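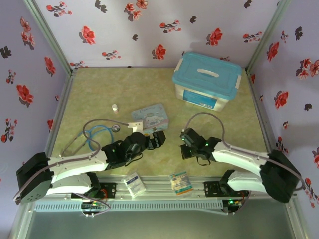 Notebook, May -- tape transfer and mix prep, Grarine sessions

Heading for this entry is the transfer of the Grarine reels. Francine Charbonneau wants the album out of the multitrack stage before the string overdubs, so this covers the tape work, the first pass at alignment and the state of the drum tracks. Mix notes go in a separate entry.

Source material

Three reels of two-inch, 16 track, recorded at 15 ips in the old room at Rulville. Tone reel is present. The box notes are in Clifford Kowalchuk's handwriting and are mostly legible. Reel 2 lists a take 4 of "Brito" that is not on the tape. Clifford thinks it was recorded over with take 5, and the punch at the top of the verse supports that.

Reels 1 and 3 wound evenly. Reel 2 had popped strands near the tail and was slow wound end to end before playback. No shedding on the first guide after a full pass. Heads cleaned between reels anyway.

Alignment

Playback set from the tone reel, 1 kHz first, then 10 kHz, then 100 Hz. Channel 11 would not come up at 10 kHz with the trimmer at its limit. Swapped the card with channel 16 and the fault moved with it, so it is the card and the head is fine. Channel 16 is unused on all songs except the last one. Left the bad card there for now.

Azimuth checked on the outer tracks. Small correction on reel 3 only, which fits with Clifford's note that the machine was serviced before those sessions.

Transfer at 96 kHz, 24 bit. Peaks are conservative. The kick on "Wurov" is hot on the tape itself and is audibly saturated at the source. Do not try to repair it.
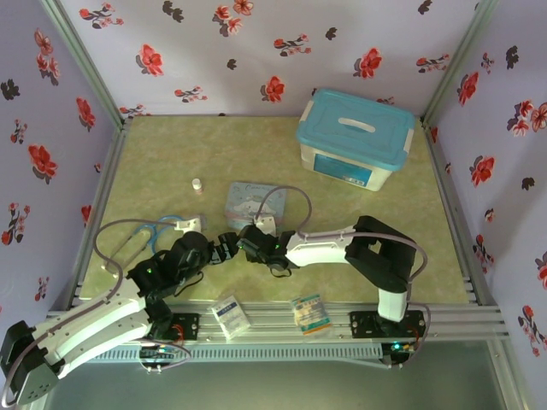

The click on track 15 is printed about as loud as the snare and bleeds into the headphone mix picked up by the vocal mic. Worst in the breakdown of "Wurov", where the voice is alone for eight bars. Chenxi Shao tried a narrow notch at the click's fundamental and it took too much out of the consonants. Manual edits between phrases are cleaner. The remaining bleed under the words will be masked once the strings are in.

Tempo

"Wurov" was cut to a click at 135. The transferred file drifts against a 135 grid and is ahead by the second chorus. The machine's varispeed was probably in when the basic track was recorded. The piano agrees with this: it reads a little sharp against a fixed reference, and so does the bass. Kendra MacPherson will be playing to this track and would sooner have it at the pitch it was released at on the demo, so the file stays as it is and the grid gets a tempo map. Map is done through the bridge. Outro is still free.

"Brito" has no click. Mapped by hand from the hi-hat, one marker every two bars. Tighter than that and the map starts chasing the drummer's fills.

Drums

Overheads are spaced and wide. The floor tom mic is out of polarity with both of them on reel 1 and correct on reels 2 and 3. Flipped in the session, labeled in the track comments. Snare bottom was never recorded. The room pair is on tracks 13 and 14 and is better than expected -- short decay, little cymbal wash. Rough balance has it 6 dB under the overheads.
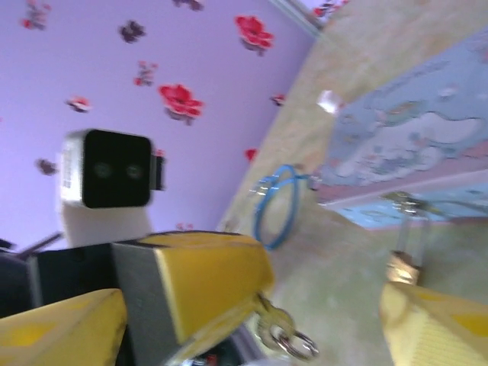 One edit is needed in the second verse of "Brito", where the kick and bass land apart on the downbeat. Moved the bass. Moving the kick means moving the bleed in every other drum mic, and the comb filtering is worse than the original flam.

Vocals

Océane Melnyk has approved the original lead on everything except the last verse of the closing song. She wants to sing that again on the same model of microphone. The track sheet says U 87 and gives no preamp. Will match by ear against verse two.

Files

313 files in the transfer folder, including the tone passes and the discarded first run of reel 2. Checksums written. Second copy is on the shelf drive and has been verified. The names follow song, reel, track, take. The spaces in Clifford's original song titles were replaced with underscores.

Open

Replacement card for channel 11/16.
Finish the tempo map on the "Wurov" outro.
Ask Francine whether the count-ins stay.
Send Kendra stereo stems of piano and bass, with click on a separate file.
Rewind all three reels tails out before they go back to storage.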